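# Folding shirts at Briltside

Notes from our Sunday afternoon at the Briltside hall, March 6, 2005. Zubaida Rajput ran the table and the rest of us took turns.

White cloth on a pale wooden table.
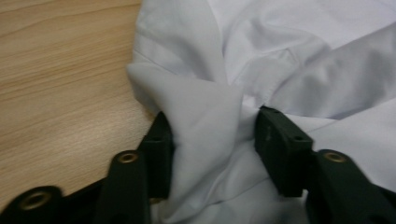
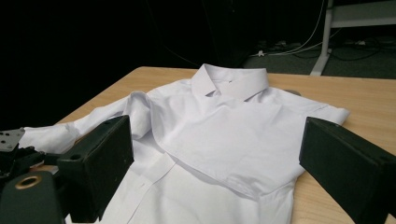
Zubaida does the collar first and then leaves it alone. After that she smooths the body from the middle outwards and brings one sleeve across the chest, then the other. Sohail Durrani prefers to start face down with the buttons done up - both ways were allowed.

The shirts go to the Janjua clothing rail, which opens again next month. We had 19 left over from December, mostly men's, and three of those need buttons before they can go out. Shazia Hayat has taken them home.

Sizes go on a paper slip tucked inside the collar. Please write the collar size and not just "large". Khurram Jafri has more slips if you run out.

Folded shirts are stacked on the second shelf, collars facing alternate ways so the pile stays level. Ties and scarves are kept in the cupboard by the door - Teguh Santoso has the key.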